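サイト内検索 キーワードを入力 検索
10月　文・編集部

具材を立てて置く　サンドイッチの作業台をめぐる聞き取り

サンドイッチの具材は、寝かせて重ねておくのが普通である。スライスした肉は束で届き、トマトは切った順にバットへ並び、バンズは袋の中で横になっている。Virkoraで作業台の配置を担当する人物は、この「普通」を見直すところから仕事を始めたという。

担当者の机には、配置図の古い版が綴じてある。台の輪郭を一枚の紙に描き、具材の位置だけを書き直していく方式で、寸法は鉛筆、決定した線は黒のペンで入れる。最初の版では、具材はすべて平置きだった。バンズも肉もトマトも浅い皿に載せ、組み立てる場所の周囲に配していた。

「平置きは、置くときは楽です。問題は取るときに出ます。トマトの切り口は水分で皿に貼り付きます。端を起こそうとすると種の部分が崩れ、崩れたものはもう真ん中に載せられません。肉のスライスは肉どうしで貼り付いて、二枚一緒に上がってくる。バンズは平置きでも取れますが、面積を食います。台の広さは決まっていますから、面積を食うものから順に見直しました」

見直しの結論は、丸くて薄いものを立てることだった。皿のように立てておけば、台の上で占めるのは厚みの分だけになる。両面が空いているので、挟んで持ち上げるのに下へ何かを差し込む必要がない。担当者はこの置き方を「縁置き」と呼んでいる。社内の図面にもそう書いてあるが、外では通じない言葉らしい。
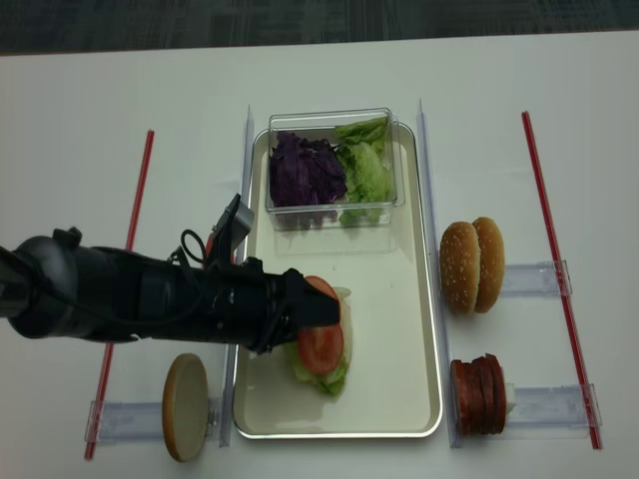 Norerley、10月――聞き取りは、配置の確認に使われている部屋で行った。室温は18度に保たれている。担当者の説明は、中央のトレーの話から始まった。

「組み立ての場所を先に決めて、ほかは後です。トレーは縦長に使います。奥に刻み野菜の容器、手前側に組みかけのサンドイッチ。刻み野菜は落ちるものなので、落ちてもトレーの中に収まる位置に容器を置きたい。横に離して台に直接置くと、運ぶ途中で台の上に葉が散ります。トレーの中で移すなら、散っても縁の内側です」

トレーは銀色の縁が立ち上がった金属製で、底の面はクリームがかった白、角は丸い。色については意見が分かれたそうだ。白い台に白い底では境目が見えにくいという指摘があり、濃い色の底も検討された。担当者は明るい底を残した理由を、具材の見分けに求めている。

「肉は暗い赤、キャベツは紫です。底を濃くすると、落ちた切れ端が見つかりません。白い台との境は縁の銀色で分かります。縁は低すぎると葉が越えます。高すぎると、横から具材を入れるときに当たります。うちの図面では、縁の高さはトレーを変えるたびに測り直す項目になっています」

容器は透明で四角い。紫キャベツの千切りとレタスが左右に分けて盛ってある。仕切りの有無を尋ねると、配置図には仕切りの指定を入れていないとの答えだった。

「キャベツとレタスは、混ざる境目ができても困りません。どちらも最後は同じパンの間に入ります。困るのは、量が減ってきたときに山が崩れて片側へ流れることです。減ったら足す、それだけです。透明なものを選んだのは、横から残りが見えるためです。上からだと、底が見えるまで減ったことが分からないことがあります」

刻み方にも条件がある。キャベツは細く、レタスはちぎって大きめに使う。キャベツを太く切ると弾力が出て、上に載せたトマトが傾く。レタスを細かくしすぎると、つまんだときに隙間から抜ける。ちぎったレタスは形が揃わず、容器の縁から上にはみ出すこともあるが、担当者はこれを許容している。

「はみ出した葉は、むしろ取っかかりになります。容器いっぱいに平らに押し込むと、最初の一つかみが取れません。ふわっと盛る、としか書きようがなくて、手順書では表現に苦労しました。重さで指定した版もありましたが、レタスは個体差が大きく、同じ重さでも山の高さがまったく違います。今の版は、容器の縁を基準にした高さで書いてあります」

具材の位置は、組む順番から逆算されている。いちばん下にバンズの底、その上にレタス、続いてトマトが来る。レタスは土台のパンより大きく広げ、端が外へ出てよいことにしている。トマトの水分がパンに直接触れるのを避ける意味があるという。

「順番はどこの店でも似たようなものだと思います。レタスを先に敷けばパンが水を吸うのを遅らせられる。ただ、レタスの上は滑ります。トマトを置いたら、離す前に少し押さえて落ち着かせる。この押さえる動作を手順に入れていなかった頃は、次の具材を載せた瞬間に横へ逃げていました。葉の芯の向きでも変わります。芯が中央を横切っていると、そこが山になって、上のものがどちらかへ傾きます」

トマトの厚さは7ミリを標準とした。薄いほうが食べやすいという声は社内にもあったが、薄いと立たない。切り口の皮の輪が自重を支えきれず、下側が潰れて前のめりになる。反対に厚くすれば安定するものの、組み上がりの高さが増し、上のバンズが傾く。

「立てるという条件を入れると、味とは別の理由で厚さが決まってしまいます。そこは不本意なところもあります。熟しすぎたものは7ミリでも立ちません。指で押して、皮がすぐ戻るものを選びます。端のほうの、皮が片面についた部分は使いません。片側だけ硬いので、支えに当てたときに反ります」

切ってから立てるまでの時間も記録しているが、公表できるほど整理できていないとして、数字は示されなかった。切り口を紙で軽く押さえる工程は入っている。強く押さえると種が抜けて輪だけになるため、紙を当てて持ち上げるだけにとどめる。

支えの説明に移る。バンズもトマトも、小さな白いブロックに寄りかかる形で立っている。ブロックは透明なアクリルの腕に付いており、腕は台の面に沿って斜めに伸びる。担当者は、支えは前後から挟むより片側だけで受けるほうがよいと考えている。

「両側から挟む形は、きれいに立ちます。以前使っていたPekatikの卓上スタンドがそうでした。溝に差し込む作りで、見た目は非常に整います。ところが、バンズは焼くたびに厚みが違う。溝に合わせると、厚いものは押し込むことになり、へこみが残ります。薄いものは溝の中で傾く。片側に寄りかからせるだけなら、厚みがばらついても当たる面は一つです」

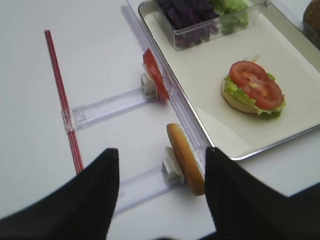 片側で受ける方式にも弱点はある。寄りかかる角度が浅いと、台に触れただけの振動で前へ倒れる。角度を深くしすぎると、今度は持ち上げるときに裏側が支えをこすり、トマトなら汁がブロックに残る。担当者は、角度を数値で固定することを早い段階であきらめた。

「具材ごとに重心が違います。バンズの底は、焼き目の側と切り口の側で硬さが違うので、どちらを支えに向けるかで立ち方が変わる。図面には向きだけを書いて、角度は置いた人が見て決めます。そのために腕の位置を動かせるようにしてあります。決め打ちの治具にすると、パン屋が一回焼き方を変えただけで全部作り直しです」

アクリルの腕の一部は、透明な金具のような小さなブラケットを介して赤い細い棒に取り付けてある。棒を抱える形のブラケットから、腕が棒に対して直角に出る。棒の色に意味があるのかと聞くと、担当者は首を振った。手に入った棒が赤かった、という程度の事情だそうだ。

「色は後から役に立ちました。透明な部品ばかりだと、台の上で見失います。拭き掃除のときに腕を引っかけて曲げたことがあります。赤い棒があると、そこから何かが出ていることは分かる。トマトの赤と紛らわしいという意見もありました。確かに紛らわしいですが、形が違うので、今のところそのままです」

透明な材料を使うことについては、利点と難点の両方が挙がった。利点は、具材の縁が隠れないことである。支えの陰になっていても、どこまでが具材かを横から確かめられる。難点は照明で、面に光が映り、角度によっては薄い紫がかって見える。汚れとの区別がつきにくく、清掃の確認では一度手をかざして光を遮ってから見る決まりになっている。

「アルコールで拭き続けると細かいひびが入ることがあるので、アクリルの部品は中性洗剤で洗って水気を取ります。乾くまでの時間を見込んで、予備を同じ数だけ持っています。白いブロックは外して別に洗います。角に汁がたまるのはだいたい下の辺です。洗うときの確認もそこを先に見ます」

肉のスライスについては、束のまま立てる方法に落ち着いた。暗い赤色の丸いスライスを、縁を下にして一列に並べ、白いブロックに寄せる。一枚ずつ隙間を空ける案も試したが、間が空くと乾いて反り、縁が波打った。

「肉は一枚だと腰がないので、束で立てるほうが安定します。束の最後の数枚になると急に頼りなくなる。残りが少なくなったら、ブロックを寄せるのではなく、束を足します。足すときは奥側に入れます。手前に足すと、古いものがいつまでも残ります」

貼り付きの問題は、立てても完全には消えなかった。脂の多い肉ほど、室温に置くうちに面どうしがなじむ。部屋を18度に保っているのはこのためで、以前はもう少し高い温度で作業していたが、二枚取りが目立ったという。冷やしすぎれば脂が固まって剥がれにくくなり、これも具合が悪い。

バンズは胡麻のついたものを使っている。納入元はXabaで、丸い上面に白っぽい胡麻が散る標準的な形である。台では、上下を合わせたまま横向きに立てたものと、底だけを立てたものを使い分けている。底の焼き色は薄い茶から黄金色の範囲で、担当者は立てやすさの点から、縁がある程度しっかり焼けたものを求めている。

「縁が柔らかいと、立てているうちに接地しているところが平らになります。短い時間なら戻りますが、置きっぱなしにすると、丸だったパンの一辺が直線になる。Xabaには、縁の焼きを少し強くしてほしいと頼みました。返事は、強くすると上面の胡麻が焦げる、というものでした。結局、立てておく時間のほうを短くしました」

胡麻についても注意点がある。横向きに立てると、切り離した直後は胡麻が台に落ちる。白い台では目立たず、肉の束の下に入り込むと次の具材に付く。立てる前に軽く振って落としておくことにしたが、それでも落ちるものは落ちる。台の拭き取りは、具材を補充するたびに行う。

配置の良し悪しをどう判定しているのか。担当者が挙げたのは、組み上がりの評価と、途中で倒れた具材の記録の二つだった。前者は、横から見て上下のバンズの縁がずれていないか、トマトが片寄っていないかを見る。後者は、倒れた具材の種類と向きを書く。

「現行の配置にしてから、1,000個組んだところで一度記録を締めました。倒れ方には偏りがあって、トマトは手前、バンズは横へ転がる。丸いものを縁で立てているのですから、転がるのは当然です。転がる側に次の支えが来るように並べ替えて、台の端までは行かないようにしました。配置図で右側のバンズと肉を縦に並べてあるのは、それも理由の一つです」

左と右の振り分けにも聞いた。底になるパンを左に、胡麻のバンズと肉を右に置く案を基本とし、トレーを挟んで手前と奥の位置を調整する。交互に左右から取る並びにすると、トレーの上を何度も横切ることになり、刻み野菜の容器に当たりやすい。このため容器は奥に寄せ、横切る経路は手前に集めた。

「容器が奥だと野菜が遠い、とはよく言われます。遠いです。ただ、レタスは一回で済ませるように量を決めています。往復が増えるのは、つかむ量が少なくてやり直すときです。そこで盛り方の話に戻ります。ふわっと盛っておけば一回で取れる。配置だけを直しても、盛り方が悪いと結果は変わりません」

今後の改良としては、白いブロックの高さを具材ごとに変えることを検討している。トマトに合わせると肉には低く、肉に合わせるとトマトを持つ余地が減る。二種類を用意すれば解決するが、部品の種類が増えれば洗浄後の取り違えも増える。社内では結論が出ていない。

チーズを加える要望も来ている。四角いスライスは縁で立てると角から折れるため、今の支えには載らない。丸く抜けば端材が出る。厚く切れば立つが、先に述べた高さの問題に戻る。担当者は、チーズだけ平置きに戻す案を次の配置図に入れるつもりだと話した。場所はトレーの左、底のパンより奥になる見込みである。

「全部を立てることにこだわってはいません。立てて取りやすくなるものは立てる。チーズは剥離紙を挟めば平置きで取れます。ただ、紙を捨てる場所が要ります。配置図に紙の捨て場所を描き込んだら、左側がもういっぱいでした。次はそこからです」

コメント

匿名
肉を奥側から足すのは分かりますが、束が立っている状態で奥に差し込むと手前が倒れませんか。うちでは一度全部寝かせてから足しています。

パン担当
縁の焼きを強くすると胡麻が焦げる件、天板の位置を下げると多少ましになります。窯によります。

読者
家でトマトを立ててみました。7ミリだと確かに立ちますが、寄りかからせるものがマグカップしかなく、すぐ転がりました。

匿名
中性洗剤で洗ったあとの水滴の跡はどうしていますか。透明な部品だとそれが一番気になります。

サンド屋
うちはトマトを肉の上にしています。レタスの上は滑るというのはそのとおりで、うちもそれでやめました。

匿名
チーズは三角に切って長い辺を下にすれば立つのでは。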